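Peltholm Woodworking Forum > Finishing > Oil or film finish for a worktable top?

birchbark_dan
Posted 2020-05-08
I need to refinish a light wood worktable, about 6 feet long. The current finish is Vorkevero hardwax oil, two coats, and it has gone dull where people lean on it. I can put more of the same on, or sand it back and switch to a water-based poly. It gets used every day for small assembly work, with some coffee spills. What would you do?
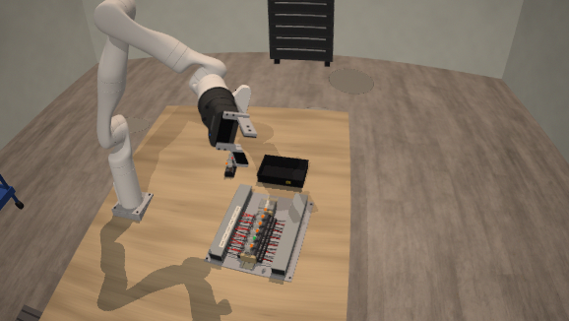
I have most of a can of the oil left, so cost isn't a big factor. I'd like to do it over one weekend if possible.

sawdust204
Stay with the oil. Scuff the dull areas with a gray pad, wipe on a thin coat, buff off the extra after 15 minutes. You can use it lightly the next day. Poly looks better for the first year and then you get a scratch through it and the only fix is to sand the whole top.

quarter_inch
I don't agree. I had an oiled bench top for 7 years and I was recoating it every June. Switched to poly and have not touched it. Coffee sat on it overnight and wiped right up. With oil you get a ring.

sawdust204
You get a ring if you leave the cup there all night. I don't.

quarter_inch
He said coffee spills in the first post.

mapleknot
Before you decide, check that the oil will let poly stick. Hardwax oil has wax in it and poly can peel off in sheets. If you go that way you need to sand to bare wood, starting at 100 grit, and then use a coat of dewaxed shellac. I used Lacroix sealer for this and it held. I skipped that step on a shelf once and it came up with my fingernail.

birchbark_dan
Thanks. I didn't know about the wax. Is the top likely to change color with poly? It's a honey brown now and there's a smaller table behind it that I want to keep close to the same shade.

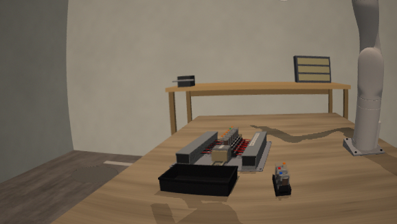 If the color shifts a lot then I'd have to do both, and that's more than a weekend.

mapleknot
Water-based poly goes on close to clear. The oil is what gives you the warm tone. Once you sand it off, the top will be lighter than the small one. Shellac will bring some of the warmth back but not all. Do a test on the underside.

two_coats_max
Drivis makes a water-based poly with an amber tint. I've used it on pine and it came out a bit too orange for me — might be fine on yours. Buy the small can first.

quarter_inch
Seconding the test patch. I still say poly, but if matching the other table matters, oil is less work.

sawdust204
So we agree.

quarter_inch
On the matching part.

birchbark_dan
OK, I'm going to do the oil on the worn spots this weekend and see how it holds. If it's dull again by fall I'll sand it and try the poly. Should I do the edges too or only the top?

mapleknot
Do the edges. Front edge gets the most wear from sleeves. And lay the rags out flat outside when you're done, they can catch fire if you ball them up.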